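Room litter pickup

Room litter pickup is the first stage of cleaning a guest room after checkout, done before the bed is stripped or the carpet vacuumed. Covers loose trash only -- cans, bottles, wrappers, tissues. Also called "the floor pass" in some housekeeping manuals.

Procedure

The trash container goes on the floor near the nightstand, where most litter collects. Small items go in by hand. Drinks cans first in most houses, then bottles and snack wrappers. Bottles with liquid left get emptied in the bathroom sink. Linens stay on the bed untill the floor is clear. 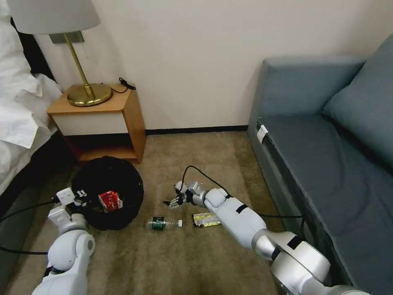 Layout and missed spots

Gap between bed and nightstand is the usual problem, also under the sofa and along the baseboard. Open lower shelves are checked by eye. Rumpled sheets hanging over the side of the bed can hide wrappers, so they get lifted before the vacuum comes in. 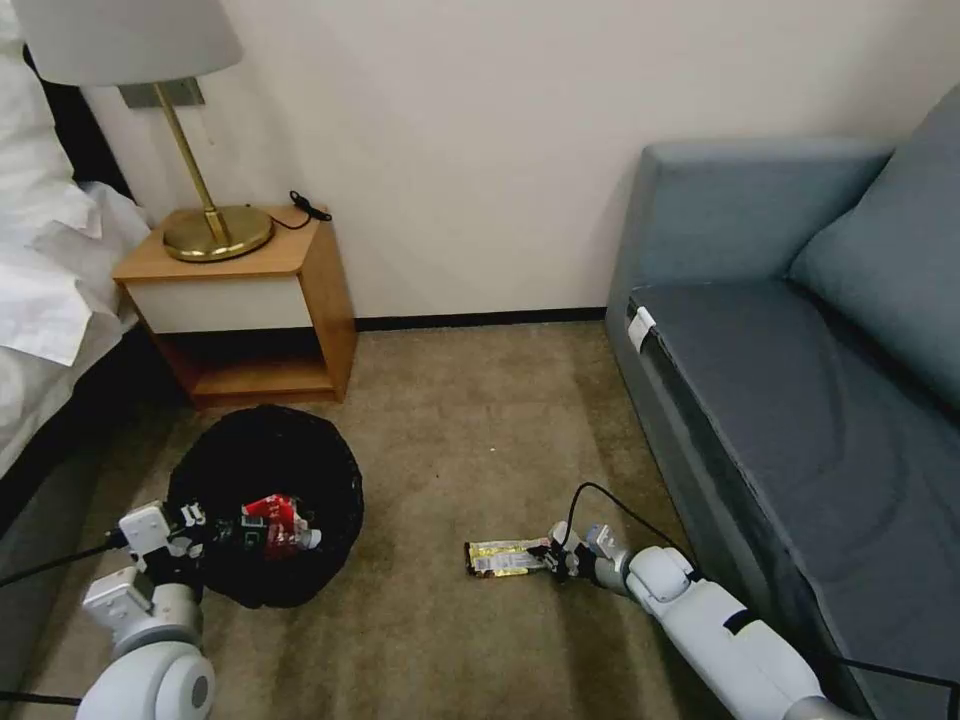 Lamp cords are left alone at this stage, dusting comes later. Temitope Ajayi's Rurmont handbook allows 3 minutes for the whole pass; Tùng Ninh, writing for the Urnar hotels, puts it at two and treats recycling as a seperate job done at the cart.

See also: Turndown service, Linen cart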